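Cómo recalentar un croissant en el hornito sin dejarlo como una piedra

Llevo meses desayunando croissants del día anterior (los compro en Cenora por la tarde, cuando ya quedan pocos) y por fin le he cogido el punto. ¡El microondas ni tocarlo, que los deja gomosos!

Paso 1. Precalienta
Yo pongo la rueda de arriba en 150 y espero a que coja calor. La rejilla, en la parte baja, que así el croissant no se pega al techo. El mío es un Toshiba blanco, de los sencillos, con dos ruedas y listo.
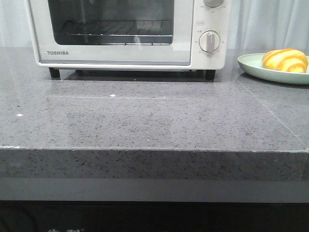 Paso 2. Mira bien la pieza
Si es alta y gordita en el centro, dale un poco más de tiempo. Las puntas son lo primero que se tuesta, y si ya vienen oscuras les pongo un trocito de papel de aluminio. Me gustan los que tienen las vueltas bien marcadas, con franjas doradas y otras más pálidas, porque se ve enseguida cuándo van cogiendo color.

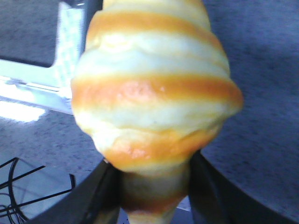
Paso 3. Al horno y a vigilar
Cuatro minutos, le doy la vuelta y otros dos. Si lo has congelado, casi 40 minutos fuera antes de empezar. No te vayas a la ducha, que te conozco.

Paso 4. Déjalo reposar
Un par de minutos sobre la rejilla, ya fuera, y luego mantequilla o mermelada. Yo, de albaricoque.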